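Folding thin paper without tearing the creases?
Skenura Community Help > Paper and card crafts

Ritu Sandhu
2021-02-09

I've got completely hooked on folding paper this winter and I'm making a garland for my sister's party in April. It needs 48 white pieces, all the same shape, and I love how they look against a plain wall! My trouble is the thin stuff. I bought a pack of the Duggan white, which is lovely and lets a bit of light through, but after the second fold the corners go soft and the points start to split.

I've tried folding on the table and folding in the air, and turning the sheet over between folds. A white sheet like mine, with a crease in it, is hard enough to see against a white wall, never mind line up.
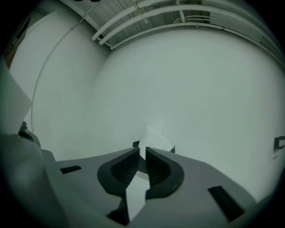
Sneha Prajapati
Oh, I adore thin paper, please don't give up on it! Put something dark underneath, a navy tea towel pulled flat or a black folder, and the edges jump out at you. Then crease lightly the first time, open it, check the corners meet, and only press hard once you're happy. I use the back of a teaspoon and go from the middle outwards. If a point is splitting, you're probably running your nail over it again and again. Twice is plenty.

Also, cut your strips before you fold anything. Wonky edges will throw every fold after them, and you'll blame your hands when it was the scissors all along.

Viorica Ristić
just use thicker paper

Aarti Grewal
Agree with Sneha about the spoon! I'd add that damp hands are murder on thin sheets, so keep a dry cloth by you. For the garland, thread it through the fold and not the point, and leave the pieces under a heavy book overnight first. I did 8 for my window that way and they're still crisp. Do come back and show us when it's up, I'd love to see it.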